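Rusix Ceiling Mirror for Church and Gallery Visits

Zevotach / Visitor Equipment / Viewing Aids

Price: $159
Weight: 442 grams with strap
Availability: in stock

The Rusix is a handheld mirror for looking at painted ceilings, vaults and domes without tipping your head back. You hold it flat at waist height, look down, and see the ceiling. Churches and palaces have lent out mirrors like this for a long time, often plain bathroom mirrors with tape on the edges. The Rusix is made for the job and holds up to being handed from one visitor to the next all day.

The mirror is a first-surface type. The reflective coating sits on the front of the glass, so there is no second, fainter image behind the first one. You notice this most with thin gold lines, painted lettering and the small figures near the top of a dome. With an ordinary mirror those details look doubled. The glass is bonded to an aluminum back plate and set in a dark gray rubber rim that extends slightly past the surface, so the mirror can be put face down on a pew or bench without the coating touching wood or stone.

Two handles fold out from the back. Use one for walking and both for standing still. The neck strap clips to either side and can be taken off for washing.

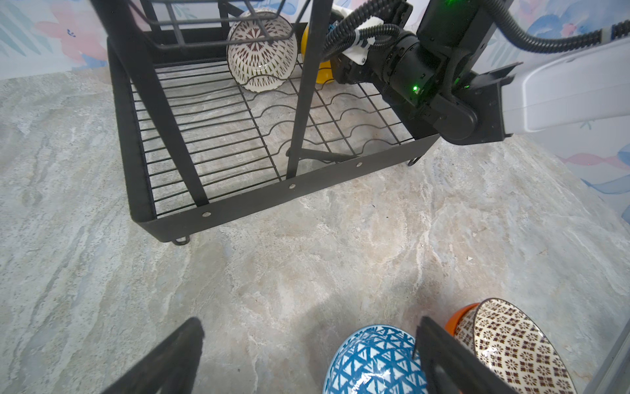
Dish rack with patterned bowl, on a marble-patterned countertop.

Using it in a church

Stand where you want to look, then open the handles. Start with the mirror level and tilt it a little toward you until the part of the ceiling you want comes into view. The image is reversed left to right, so inscriptions read backward. If you are following a printed plan of a fresco cycle, turn the plan upside down or read it from the far side of the room. Most people get used to this after a few minutes.

Please stand still while looking into the mirror. Old floors have steps, grave slabs and raised thresholds, and it is easy to miss one. Keep the mirror out of direct sun coming through clear windows, both for your own eyes and for those of other visitors.

Some churches do not allow mirrors during services, and a few museums treat them as bulky items that have to be checked. Ask at the door.

For guides and groups

Lâm Lã leads walking tours of Baroque churches and has used the Rusix since October. "I carry four for a group and people share," she says. "They look longer. Before, they would look up once, rub their necks and move on to the next chapel."

Groups and sites can order the Rusix in a padded case that holds six mirrors upright. The case has a shoulder strap and a numbered slot for each mirror. A site license plate with your own name or logo can be fixed to the back of each unit at no charge on orders of 17 or more.

Care

Blow loose dust off first. Wipe with the supplied microfiber cloth in straight lines, using a few drops of distilled water if needed. Do not use window cleaner, alcohol wipes or paper towels. A front-coated mirror scratches more easily than a household one, and scratches cannot be polished out. Replacement glass is sold separately for $56 and can be fitted with the hex key in the box.

The rim and handles can be wiped down with mild soap.

About the design

The Rusix was drawn up by Vlastimil Kopecký, who spent years repairing optical instruments before joining Zevotach. The first version had a round mirror. He changed it to a rectangle with rounded corners after trying it under barrel vaults, where a long shape shows more of the painted surface at once.

In the box

Mirror with folding handles
Neck strap
Drawstring pouch
Microfiber cloth
Hex key
Printed instructions
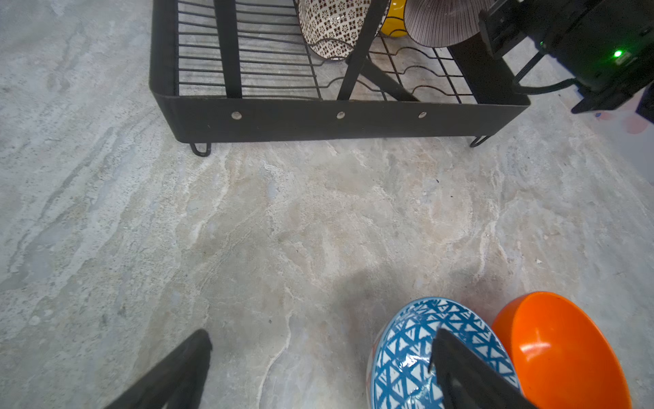

Can I take photos of the ceiling through the mirror?
You can, if the site allows photography. Set the focus by hand or tap on the reflected ceiling, as many phones will try to focus on the mirror rim. Turn off the flash. The picture will come out reversed and can be flipped afterward in any photo app.

Shipping and returns

Orders ship in a rigid carton with foam corners. Unused mirrors can be returned within 30 days with the protective film still on the glass. Damage in transit should be reported with a photo of the carton before the mirror is sent back.

Related items: Fastora folding stool, Fastora chapel flashlight (low output), padded case for six mirrors, replacement glass.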